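Household Sorting, Unit 2: The Tray and the Two Baskets
2nd July

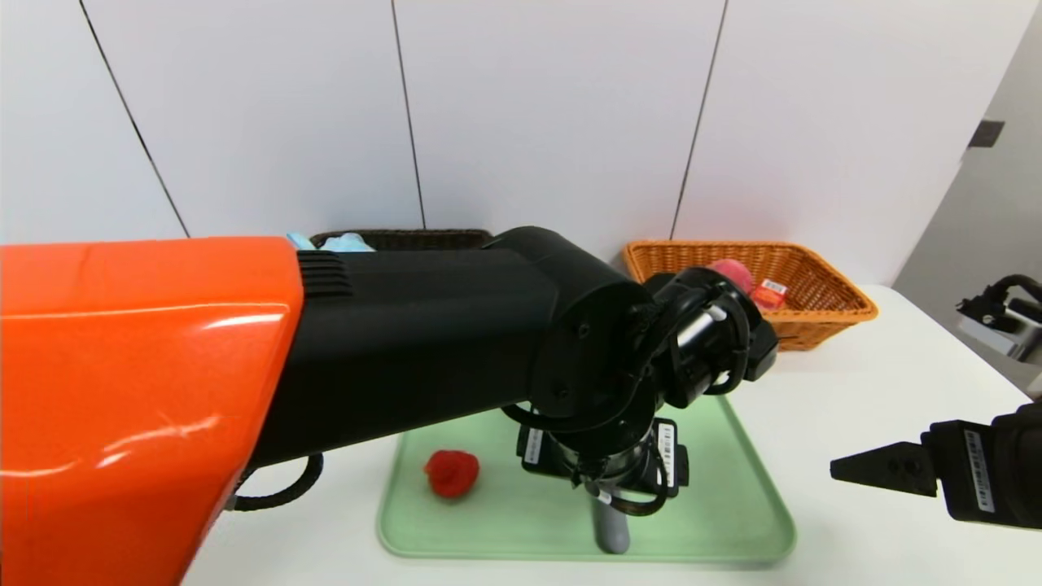

Lụa Vi

Those of you who missed the June session at Surniston may borrow someone's notes, preferably someone who was awake.

The tray comes first. Everything without a home goes on it, one layer deep. Ours is pale green plastic with a raised rim, and the rim is there for things that roll. A tray is a waiting room. People who leave objects on it for 17 days have bought a very flat drawer.

Next, the baskets. Push them to the back of the table, against the wall. Dark brown takes cloth. Orange-tan takes whatever you can defend out loud. "It might be useful" is not a defense — I have heard it 22 times this term.

Small red crumpled things: decide whether yours is a toy or a rag before you pick it up. Gray rods go last, laid flat.

Homework: clear one tray at home and write half a page. Mirkolero method users, please show your steps.

Comments

Trelter: Does a sock count as cloth if there's only one?

Bạch: Half a page single-spaced or double?

Lụa Vi: Yes. Double.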